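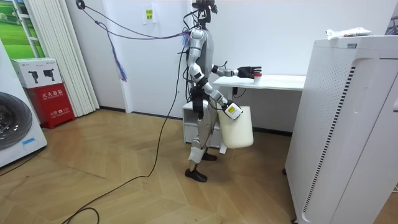
Figure 3. Two-handed episode in the Storkton room: one hand on a lidded cup, the other on the handle of a jug.

3.2 Collection protocol

We recorded 488 teleoperated episodes over 34 household tasks. Each episode starts from a randomized standing pose and ends on the operator's verbal mark or at a limit of 40 seconds. Joint states and hand commands are logged with the video, then resampled to a common clock with the Felus toolkit. Episodes with dropped packets were discarded before labeling.

Deformable objects were assigned their own split. In the wastebasket task, one hand holds the rim while the other grips the plastic bag, and both contacts are labeled per time step. Labels were checked by A. Sadowski.

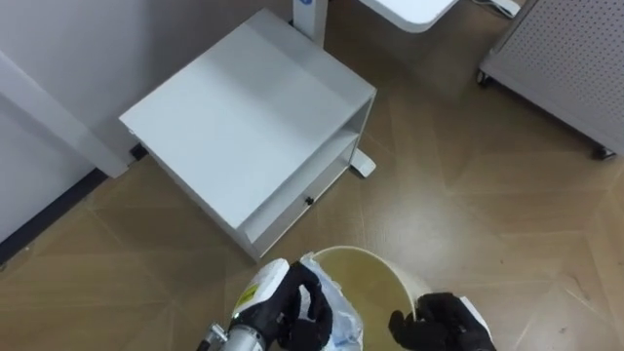 3.3 Policy training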